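베루스 소식지를 메일로 받아보세요. 한 달에 한 번 보내드리며, 언제든 구독을 해지할 수 있습니다.

3월 | 글 안치 뤄

접이식 테이블 하나 펴는 데도 순서가 있더라고요

금요일 오후 네 시에 첸더화 씨를 만나기로 했는데 제가 십오 분이나 늦었어요. 버스를 반대로 탔거든요. 헐레벌떡 들어갔더니 더화 씨는 벌써 믹스커피 두 잔을 타놓고 의자에 앉아 계셨습니다. 한 잔은 당연히 식어 있었고요(죄송해요, 그래도 맛있었어요!).

더화 씨는 '사하'라는 대관 공간에서 가구 배치를 맡고 있습니다. 아침에는 강의실이었다가 점심에는 뜨개질 모임, 저녁에는 주민 회의가 열리는 곳이라 하루에도 몇 번씩 테이블을 펴고 접고 옮겨야 해요. 이 일을 한 지는 올해로 20년째. 저는 집에 있는 접이식 테이블 하나도 펼 때마다 손가락을 찧는 사람이라, 궁금한 게 정말 많았습니다.

처음부터 가구 일을 하셨냐고 물었더니 손사래를 치시더라고요.

"아뇨, 저 원래 인쇄소 다녔어요. 종이 나르던 사람이에요. 근데 종이 묶음 나르는 거랑 테이블 나르는 게 비슷해요. 허리 숙이지 말고 무릎 굽히고, 모서리 먼저 생각하고. 모서리를 안 챙기면 꼭 벽지를 긁어요."

벽지 얘기가 나오자 더화 씨가 복도 쪽을 가리켰어요. 허리 높이쯤에 가로로 길게 그어진 자국이 있더군요. 첫해에 본인이 낸 거래요. 도배를 새로 할 기회가 두 번 있었는데 두 번 다 저쪽 벽만 빼고 했다고요. "예산이 딱 거기서 끝났어요. 두 번 다."

수첩에 적힌 숫자들

더화 씨에게는 손바닥만 한 수첩이 있습니다. 테이블을 편 횟수를 바를 정 자로 적어두는 수첩이에요. 왜 그런 걸 적으시나 했더니 나사를 조일 시기를 알아야 해서래요. 재작년에는 1,338번, 작년에는 1,666번을 폈다고 합니다.

"작년에 확 늘었죠. 라빈더 매키넌 선생님 서예 수업이 생겨서 그래요. 서예는 자리가 넓어야 하잖아요. 종이 펴고 벼루 놓고 하면 한 테이블에 두 사람이 한계예요. 그러니까 사람 수는 그대로인데 테이블은 더 나가는 거예요."

500번을 넘기면 한 대씩 뒤집어서 경첩을 본다고 하셨어요. 제가 그걸 한 대마다 따로 세냐고 여쭤봤더니 "그럼 어떻게 세요?" 하고 되물으셔서 할 말이 없었습니다. 테이블 아랫면에 유성펜으로 번호를 써뒀는데, 번호가 지워진 테이블은 그냥 '안경'이라고 부른대요. 아랫면에 동그란 자국 두 개가 나란히 있어서요. 사하에서 일하는 사람들은 다 '안경 좀 가져와' 하면 알아듣는답니다. 저도 이제 알아듣습니다.

밝은 상판이 좋은가, 어두운 상판이 좋은가

이건 제가 제일 물어보고 싶었던 질문이에요. 저희 집 테이블이 짙은 색인데 먼지가 너무 잘 보이거든요. 더화 씨는 고민도 안 하고 밝은 쪽이라고 하셨습니다.

"크림색이나 아이보리요. 새하얀 건 볼펜 자국이 너무 눈에 띄고, 짙은 건 먼지랑 손자국이 보여요. 크림색은 웬만한 건 다 봐줘요. 대신 커피는 바로 닦아야 해요. 나중에 닦는다고 두면 테두리가 남아요, 동그랗게."

그 말을 듣고 저도 모르게 제 컵을 들어서 밑을 봤어요. 다행히 깨끗했습니다. 더화 씨가 웃으면서 휴지를 한 장 깔아주시더라고요.

다리는 검은 금속 다리를 좋아하신대요. 바닥이 어떤 색이든 튀지 않고, 의자에 부딪혀서 생긴 흠집도 검은 펜으로 살짝 칠하면 멀리서는 모른다고요. 다만 다리 사이를 잇는 가로대는 발을 올려놓는 사람이 꼭 있어서 은근히 속을 썩인답니다. "회의가 길어지면 발이 올라가요. 다들 그래요. 피게이레두 씨는 짧은 회의에서도 올려요."

(오스발두 피게이레두 씨는 사하에서 매주 화분 교환 모임을 여는 분입니다. 나중에 복도에서 마주쳤는데, 본인은 한 번도 올린 적이 없다고 하셨어요. 양쪽 의견을 다 적어둡니다.)

이쯤에서 더화 씨가 말로만 해서는 모른다며 자리에서 일어나셨고, 인터뷰는 자연스럽게 테이블 앞으로 옮겨갔습니다. 크림빛 도는 긴 상판에 검은 다리, 딱 방금까지 얘기하던 그런 테이블이요. 저는 녹음기를 주머니에 넣고 따라다니면서 받아 적었는데 글씨가 엉망이라 나중에 푸느라 고생 좀 했습니다.

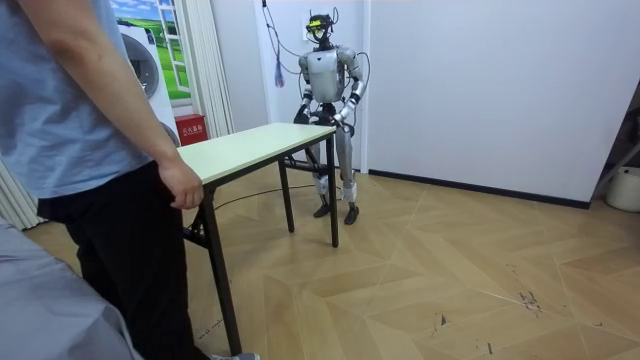

옮길 때는 끝을 잡으세요

긴 테이블을 옮기는 법부터 물었습니다. 저는 늘 가운데를 끌어안듯이 들었거든요. 그랬더니 더화 씨 표정이 좀 안 좋아지셨어요.

"혼자 가운데를 들면 앞뒤가 다 놀아요. 앞은 문에 박고 뒤는 사람을 치고. 긴 건 둘이서 양 끝을 잡는 게 맞아요. 양손을 좀 벌려서, 모서리 가까운 데를요. 손을 모아서 잡으면 상판이 시소처럼 기울어요."

둘이 옮길 때 누가 뒤로 걷느냐도 중요하대요. 저는 당연히 키 큰 사람이 뒤로 걷는 줄 알았는데, 더화 씨네 규칙은 그 방을 잘 아는 사람이 뒤로 걷는 겁니다. 문턱이 어디 있는지 발이 기억하니까요. 앞을 보고 걷는 사람은 말을 많이 해야 하고요. "왼쪽, 조금 더, 스톱. 창피해하지 말고 크게 말해야 돼요. 조용히 옮기다가 사고 나요."

이 대목에서 제가 직접 해보겠다고 나섰습니다. 위안수펀 씨가 반대쪽을 잡아주셨어요. 사하에서 예약 전화를 받는 분인데 힘이 어찌나 좋으신지, 저는 거의 끌려가다시피 했습니다. "뭐라도 말을 하셔야죠!" 하고 수펀 씨가 외치시길래 급하게 "왼쪽!" 했는데 사실 오른쪽이었어요. 네, 문틀에 살짝 닿았습니다. 복도 벽 자국 옆에 제 것도 생길 뻔했네요.

다리 펴고, 누르고, 한 번 흔들기

펴는 순서는 생각보다 간단했어요. 옆으로 세운 상태에서 다리를 한쪽씩 펴고, 고정되는 부분을 손바닥으로 눌러 확인한 다음, 둘이서 같이 세웁니다. 다리가 덜 펴졌는데 세우면 그쪽이 주저앉으니 급해도 이건 꼭 확인하라고 하셨어요. 다 세우고 나서는 모서리를 잡고 한 번 흔들어봅니다.

"흔들었을 때 '탁' 하는 소리가 나면 안 돼요. 조금 출렁이는 건 괜찮아요. 소리가 나는 건 어디가 헐겁다는 얘기예요. 그럴 땐 물건 올리지 말고 저를 부르세요."

손가락 찧는 문제도 물어봤죠. 이게 저한테는 본론이나 마찬가지니까요. 더화 씨는 접을 때 다리 안쪽에 손을 넣지 말고, 다리 아래쪽 끝을 잡고 밀어 넣으라고 하셨습니다. 경첩 근처를 잡으면 십중팔구 집힌대요. 집에 와서 해봤는데 세 번 다 멀쩡했어요. 네 번째는 발등을 찍었지만 그건 다른 문제 같습니다.

방에 놓을 때는 벽에 딱 붙이지 말라는 말도 기억에 남아요. 벽 쪽에 앉은 사람이 화장실 한 번 가려면 줄줄이 일어나야 하니까, 사람 하나 지나갈 틈은 남겨두는 게 좋다고요. 비스듬히 놓는 건 어떠냐고 했더니 의외로 좋아하셨습니다.

"좁은 방은 비스듬한 게 나을 때가 있어요. 대각선이 더 길잖아요. 보기엔 좀 삐뚤어도 앉아보면 편해요. 매키넌 선생님은 싫어하시지만요. 선생님은 다 똑바로 놓으셔야 돼요, 붓도 테이블도."

새로 들이고 싶은 것

요즘 탐나는 물건이 있느냐고 물으니 바로 테이블 운반용 수레라고 답하셨어요. 지금 쓰는 건 바퀴 하나가 자꾸 왼쪽으로 돌아서 쇼핑 카트 고장 난 것처럼 몰아야 한답니다. 그래서 복도 끝까지는 수레로 가고, 마지막 모퉁이에서는 그냥 내려서 든대요. 바퀴만 갈면 되지 않냐고 했더니 맞는 크기가 안 나온다고, 벌써 두 군데나 물어보셨다고 합니다. 혹시 읽으시는 분 중에 오래된 수레 바퀴를 잘 아는 분이 계시면 사하로 전화 한 통 부탁드려요. 수펀 씨가 받으십니다.

여섯 시가 가까워지니 뜨개질 모임 분들이 놓고 간 실뭉치를 찾으러 오셨고, 저녁 회의 준비도 시작할 시간이 됐어요. 더화 씨는 수첩을 꺼내 획을 몇 개 긋고는 제게도 보여주셨습니다. 제가 수펀 씨랑 옮긴 것도 들어갔냐고 물었어요.

"들어갔죠. 펴긴 폈잖아요."

인사하고 나오는데 뒤에서 수펀 씨가 "왼쪽이요, 출구 왼쪽!" 하고 알려주셨습니다.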